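The Bedroom, Before Lunch

1 Jun 2019
By Rochelle Lindgren

Otis Kincaid and I have been clearing the Helport flat one room at a time, and the gallery has now reached the bedroom. The kitchen page drew 83 comments, most of them concerning the toast rack, so I have high hopes for the laundry.

The rule in here is simple enough. Everything gets spread out on the bed, looked at, folded and put somewhere it can be found in November. Otis folds in thirds. I fold in whatever I can manage - and we have agreed not to discuss it.

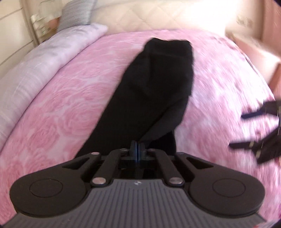 2 min read

Black on pink roses. The blanket is the plush sort with blooms the size of dinner plates, and it makes anything laid on it look either very elegant or slightly lost. I can't decide which applies to this one.

Black clothes are the worst of the job. Every crease hides until you have put the thing away, and I own enough of them to dress a small orchestra. Otis maintains that you find the straight edge first and work from there. He learnt this in a shop in Rukville, where he says he folded 100 jumpers a day and enjoyed four of them.

The lavender-grey bedding down the side is staying put, as is the grey cushion up by the headboard. I have moved enough cushions this year.

Next up: the wardrobe, and a frank conversation with 400 coat hangers.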